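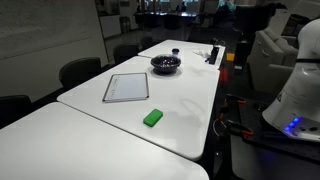
# Chapter 6: Comparing Arms and Grippers

A fair comparison starts with the table. Before any arm moves, decide which objects it will handle and where they will lie. A flat whiteboard, a block eraser, a round bowl and a crumpled tissue each ask something different of a gripper, and a glossy white tabletop can trouble a camera as much as any of them.

This chapter follows one comparison from setup to results. Rachid Fahmy ran two grippers, the Rutton and the Teder, on the same arm with the same Noguchi controller. He made 1,072 grasp attempts on 11 objects and threw out 230 of them when the arm's mounting was found to have shifted.

## 6.1 What to hold fixed

Change one part at a time. If the gripper and the camera are both swapped between runs, the results can't be assigned to either. Write down:

- the arm's position on its mounting platform
- the room lighting
- the starting pose of each object
- the speed limit set in the controller

Section 6.2 covers how to score a grasp that holds and then slips.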